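Ticket: Sorting cell at Jelthorpe keeps pausing on the small hardware
Status: open, waiting on Akham
Opened: October 10, 2026
Priority: medium (it's high for me, but I'm not the one who picks)

Hi all, me again from the kitting bench. Same complaint as last time, only with better notes. The two-arm cell is pausing partway through the wing nuts, and when it pauses it waits for one of us to walk over and press resume. We had five pauses before morning tea.

What I tried first: restarted the Tarigan software, rehomed both arms, cleaned the jaws. The restart bought us about 40 minutes. Then it went back to its old tricks, mostly when the nuts end up touching each other. A nut on its own, no worries at all. Two or more in a huddle and it goes off to have a think.
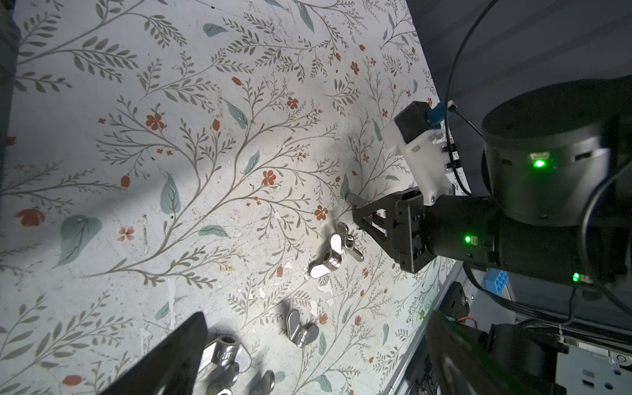
Do we have to stop the whole line every time it pauses?
No, just the cell. Leave the rest running, check that your hands and sleeves are clear, press resume once, and write the time on the sheet. If it pauses again on the same part, take the cell out of auto and call it in.

Update, after lunch: spread the nuts out by hand before each run and the pauses nearly went away. Great! Except now I'm spreading nuts for a robot that was brought in so I wouldn't have to handle nuts. It's a funny sort of job. Before January I filled the organizer myself, 300 kits a week, and my thumbs knew it. I don't miss that one bit -- my hands haven't been this good in years. But I used to sit across from somebody and have a yarn while we did it, and now I'm up and down all day answering a beep.

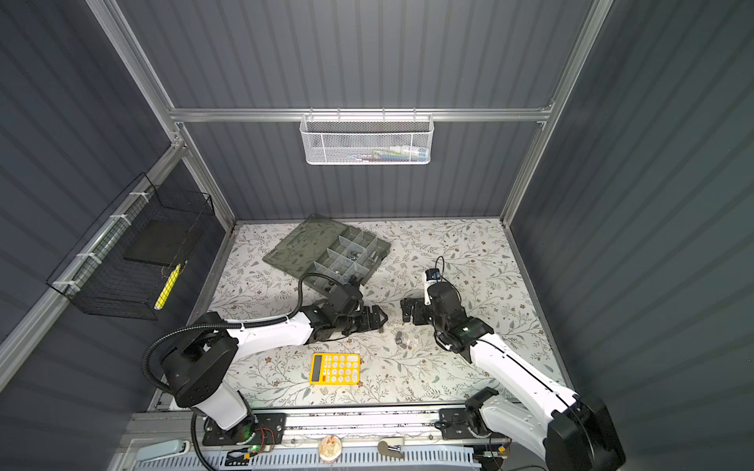

Anyway, back to the fault. I changed the grip retry setting from 3 to 5, which the Wustport site said had worked for them. It made each pause slower to arrive and didn't get rid of any, so I've put it back to 3.

What I'd like from Akham, please:
- a look at how it picks a nut out of a pile
- a different beep (we've all started hearing it at home)
- resume access for everyone on the bench, so it isn't always the same two of us getting up

Also, could whoever does the rosters count the babysitting as a task? At the moment it's down as zero minutes and it's a fair bit more than that. I'll keep the pause sheet going until I hear back, and it's clipped up beside the sign-in book if anyone wants a look.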